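Caseload caps count the wrong thing

Kirnwood now limits each children's social worker to 27 open cases. The number is easy to publish and easy to audit, and it says little about whether a child gets seen.

A case is not a unit of work. One may need a phone call each month. Another may involve 4 siblings in separate foster homes, two courts and a parent in another county. Under the cap, both count as one. Managers who need to stay under the limit close the quiet cases early, and some of those come back.
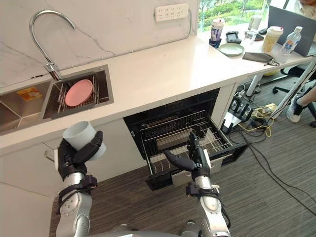
An open dishwasher under a kitchen counter, with a white cup held to one side.

A better measure is hours. Holovko tried this in its family support teams, giving each case a weekly time estimate that the worker and supervisor reviewed every 30 days. Travel was included. So was record keeping, which most caps ignore – and which takes up much of a worker's afternoon.

The usual objection is that estimates can be gamed. They can, but so can case counts, and an estimate at least leaves a written record that a reviewer can compare with the visit log. Urkier's last annual return listed 719 open cases and gave no figure for the time spent on any of them. No one reading it could tell whether the service was short of staff.

Kirnwood should keep its cap as an upper limit for now and publish hours next to it, team by team, starting in July. If the two measures disagree, staffing decisions should follow the hours.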